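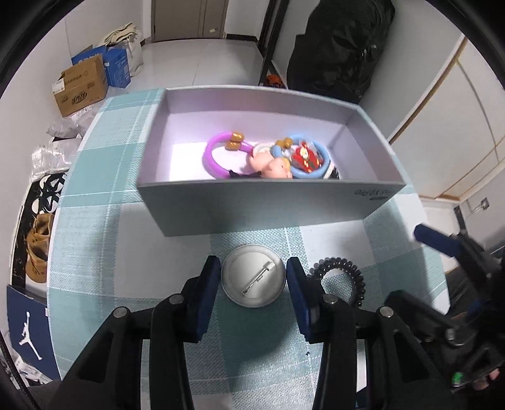 Every family I know has a box that was supposed to be temporary. Ours was a shoebox once, then a drawer in the hall, and for a long stretch it was whatever bag happened to be nearest the door when the baby fell asleep in the car. By September I had decided that the small things deserved better, and I cleared the table, put down the plaid cloth my aunt gave me when I moved to Jevwood, and promised myself one good afternoon of sorting.

It took three afternoons, of course. Anybody who has ever tried to put away baby toys will know why. You pick up a rattle, the ring-shaped kind with the barrel beads, fully intending to set it in the box and reach for the next thing, and ten minutes later you are still standing there turning the beads with your thumb. The purple has held up beautifully. I can remember the exact diner booth where it was flung under a stranger's table, and how kindly the stranger handed it back.

The plush pig went in next to it. I had thought I might give the pig away, and I got as far as carrying it down the hall before turning around (I'd do the same again tomorrow!). Then came the light blue ring with its little red figure, which was a present, and which I never once saw my daughter play with the way it was meant to be played with. She liked to wear it on her foot.

Badges are another matter. I am a badge person, I'm afraid, and come from a long line of them. My grandmother kept hers on a felt banner in the kitchen, 204 of them at the last tally, from county fairs and bus tours and a pickle festival in Wetine that she talked about until the end of her life. When the banner finally gave out, the badges were shared among the cousins, and they have been turning up in my house ever since, in coat pockets and sewing tins and once in the flour.

I always look at the back of a button badge first. The fronts are for strangers, all slogans and colors, but the back is where you learn whether you can still wear the thing. A plain pin laid across the middle is easy to live with. Check that the point still tucks under its catch, close it before you put it anywhere, and please don't drop it in loose with anything soft that a child is going to hug. Mine go into a lidded tin, and the tin goes up high, well away from the rattles.

As for the box itself, I'm fond of a big, open, rigid one with a pale inside. I used to buy the pretty kind from Clavenik, with the ribbon ties, until I noticed I never untied them. A good sturdy box that something else came in will do the job just as well, and in a light-colored one you can see what you've got at a glance, even on a gray evening with the hall light off. Leave it open on the table for a day or so before you put the lid on. Someone in the family will wander by with one more thing.

The floor is where I lose my nerve. Cardboard boxes, a canvas tote against the wall, crumpled white plastic bags, a boot. All of it has to go somewhere, and I've learned to let it sit until the table is finished. My neighbor swears by the Uniyal method, where you set a timer for 90 minutes and do the floor first, and her hallway is a marvel. I tried it in the spring and ended up with a very clean floor and a table I couldn't find.

So I work from the top down, with coffee, and I write a label for the keepsakes before I close anything up. Just the child's name and the years, in pencil, on a card tucked down the side. My mother wrote whole letters on hers. I found one last winter folded under a knitted bonnet, listing who had given what and which toys had been to the hospital with me, and I sat down on the floor between the bags and read it through twice.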